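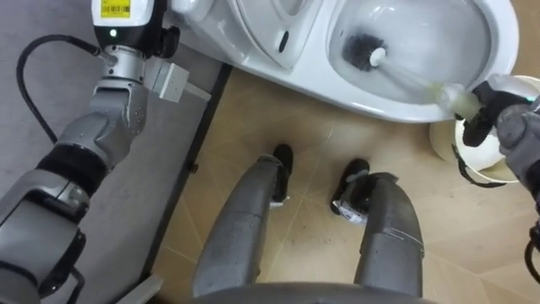 Gwendolyn Esposito has written a cookbook for a television show that ran for two seasons, and she would like it known that she did not invent the stew.

"It's in episode four," she says. "They eat it. One of them says it tastes like home. So I had to work out what that was."

The Orakzai Table collects 30 recipes from the space station drama Orakzai. I asked whether anyone needs a tie-in cookbook for a show that spent most of its running time in hallways.

"Need? No," she says. "But I got 436 letters asking about the blue bread."

The blue bread is butterfly pea flower and a lot of yeast. I made it on Wednesday and it came out gray — edible, a little sour, nothing a starship captain would fight over. Esposito blames my flour. She may be right, though the recipe doesn't say which flour to use.

She is more convincing on the stew, a lamb and quince dish she tested with Irfan Minhas, who cooked the food for the set. His version had to hold up under lights. "You could have tiled a roof with it," she says.

Does the book add anything to the show? She thinks the dinner scenes were the best writing in it. I went back and watched three. Two were good. In the other, they are eating crackers.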